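Garment Handling Practice Kit, Stutitz series
Part no. 762

The Stutitz practice kit is a written procedure with record cards for teams that collect folding and laying-out work with a hand-held gripper. It covers knitwear, shirts and light outerwear, and applies to any two-finger gripper with parallel or linked fingers.

Contents: procedure booklet, 28 garment cards, 168 session cards, pad wear gauge.

Starting position. Lay the garment flat on a bed or table with the front up and the sleeves out to the sides. Bring the gripper in from the hem side with the fingers open. Hold above the fabric for 2 seconds before the first grasp.
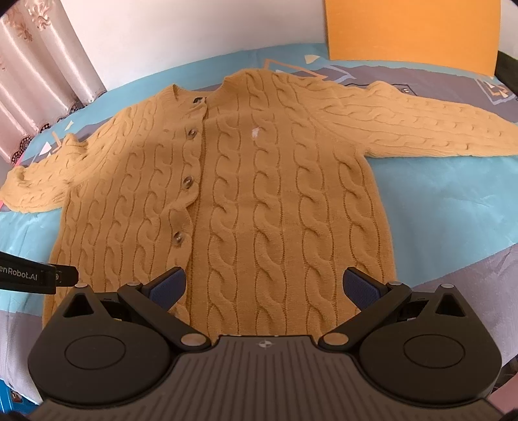 Heavy knits need a deeper grasp than woven cloth. Close on a full ridge of the knit and keep the pads clear of buttons. A grasp on a button is recorded as a fault, even if the fold is completed.

Sleeves. Fold one sleeve at a time. Release fully and lift the open fingers clear before moving to the next grasp point. Do not drag the garment to correct its position during a run; end the run and reset.
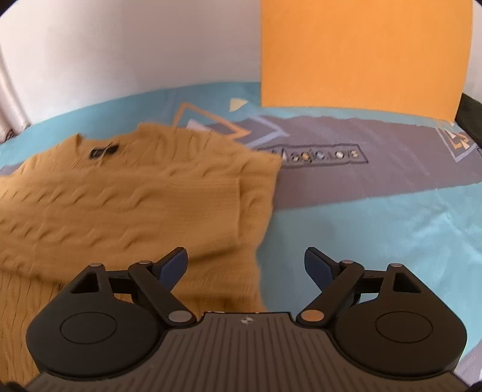

Patterned covers are allowed under the Givatex profile and must be noted on the session card. The Imel profile requires a plain cover. Pads are checked with the gauge before each session and replaced in pairs.

Revision: December. Procedure editor: Océane Arsenault.

© Annamalai Handling Supplies | Contact | Terms of sale | Back to top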